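Flerora Countertop Oil
Food-safe finish for wood worktops, butcher block and cutting boards

Home > Kitchen Care > Oils and Waxes > Flerora Countertop Oil

Flerora Countertop Oil is a penetrating finish for solid wood counters, islands, breadboards and cutting boards. It soaks into the wood and cures there, so it will not chip or peel. Worn areas can be touched up on their own without stripping the whole counter.

The oil is a blend of tung oil and a small amount of carnauba wax. It contains no solvents and no metal driers. It goes on pale amber and dries to a low sheen. On maple, birch and other light woods it adds a slight warmth. On walnut and cherry the color gets noticeably deeper, so test it on the underside first.

One can covers up to 200 square feet in a single coat on dense wood. Open-grained woods such as oak and ash take more, especially on the first coat.

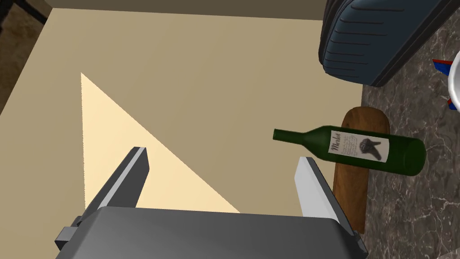 What is in the box

One can of Flerora Countertop Oil
Two lint-free cotton cloths
One white finishing pad
Printed instruction card

Gloves are not included. Any nitrile glove will work.

Before you start

The wood must be bare, clean and fully dry. Old varnish or polyurethane has to come off completely, or the oil will sit on top and stay sticky. Sand with 120 grit, then 180. Do not go finer than 220, as very smooth wood takes up less oil. Vacuum the dust and wipe down with a barely damp cloth.

If the counter was treated with mineral oil in the past, wash it with dish soap and warm water, let it dry overnight, and sand lightly. Mineral oil never cures, and a heavily soaked board may need this done twice.

Room temperature should be at least 60 degrees. Open a window if you can. The smell is mild and nutty and is mostly gone by the second day.

How to apply

1. Stir the can. Do not shake it.
2. Pour a small amount on the wood and spread it with a cloth, following the grain. Do the end grain and the edges around the sink cutout too.
3. Wait 30 minutes. Add more oil wherever the surface has gone dull.
4. Wipe off everything that has not soaked in. Check again after an hour for spots that have bled back.
5. Leave overnight, rub lightly with the white pad, and repeat.

New wood needs 3 coats. A counter that has been oiled before usually needs one.

Drying and curing

The surface can be used with care after 24 hours. Keep standing water off it for the first week, and do not leave rubber mats or small appliances parked in one place during that time. Full cure takes 17 days in a heated room and longer in a damp basement or an unheated cabin. 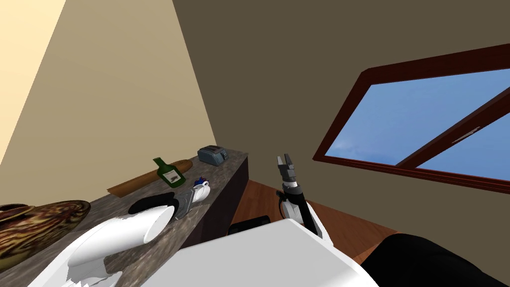

For daily cleaning, use a soft cloth with warm water and a little dish soap, then dry. Avoid bleach, ammonia and scouring powder. Black rings from cast iron or steel cans can be sanded out and re-oiled. Most counters need a fresh coat twice a year near the sink and once a year everywhere else.

Safety

Cloths soaked in oil can heat up and catch fire on their own as they dry. Lay them flat outdoors until stiff, or put them in a metal container filled with water and close the lid. Keep the can away from children. Tung oil comes from a nut, so ask your doctor before using this product if anyone in the home has a nut allergy.

Goes well with

Mellov Soap for Oiled Wood
Kikstead Sanding Block, medium
Vainio Board Wax, for cutting boards and wooden spoons

Shipping and returns

Ships by ground only. Unopened cans can be returned within 30 days. We cannot take back opened cans, but if yours arrives dented or leaking, send us a photo of the box and we will replace it.

Shelf life is two years unopened. Once opened, press the lid down tightly and store upright above freezing. If a skin forms on top, lift it off and use the oil underneath.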